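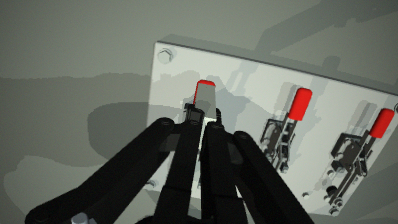 *Left clamp, fingertips at the handle. The other two wait their turn.*

## Workshop tips: toggle clamps in simulation

These collected in the Goodwin bench notes over 112 training runs, most of them instructive in the way that stubbing a toe is instructive.

**Give each clamp its own name.** Ours were called "clamp," "clamp_copy" and "clamp_copy_final" until the planner spent an afternoon opening the wrong one with great confidence.

**Plan the pull as an arc.** A toggle handle swings on a pivot. Ask the arm for a straight line and the physics engine will object, usually by launching something. We put the waypoints on a circle around the hinge and let Stimer fill in the rest. If the gripper still slips, shorten the steps before you touch the friction. Everybody touches the friction first.

**Save the seed.** Run 104 was beautiful and we'll never see it again.

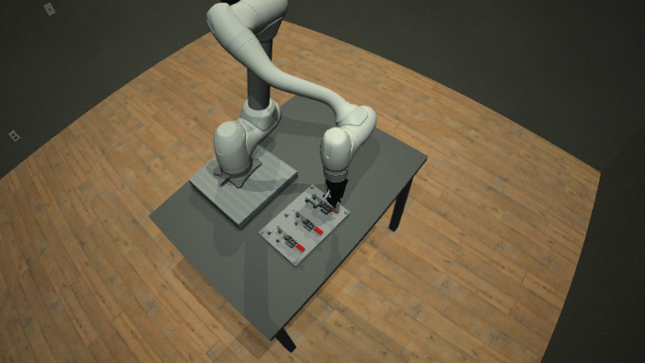
Collision margins are where most of your patience will go. Set them wide and the arm refuses to go near anything; set them to nothing and it files its nails on the fixture. We keep a generous margin for the forearm and a stingy one for the fingers. Check the approach from above the clamp at the far end, with the gripper pointing straight down over it, and look at how much air is left between the fingers and the handle. Then check it again from a second camera. A hover that looks fine from one side can be a dent from the other.

**Don't trust red.** Our first handle detector was a color threshold, and it worked splendidly until the arm's shadow fell on what it was looking for. Vary the lights while you train, and mix in some gray handles if you'd like the detector to learn a shape.

**Log the boring things.** Joint angles, gripper width, time stamp, every step. The Zandthorpe branch logged only failures and had no idea what a good run looked like.
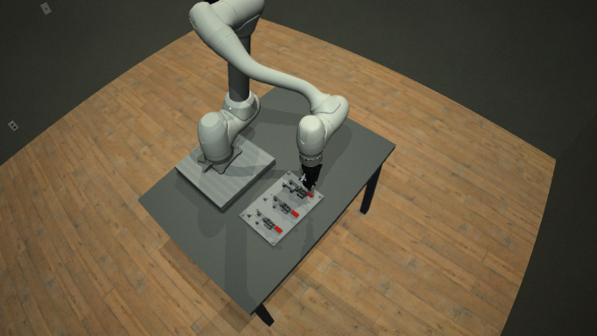
*Same clamp end of the plate, another view, wrist bent over and fingers down.*

**Set a timeout.** Ours is 7 seconds per handle. Before that, one run in the Mastitz build made 997 attempts at the same grasp overnight, and the log file had to be opened in pieces.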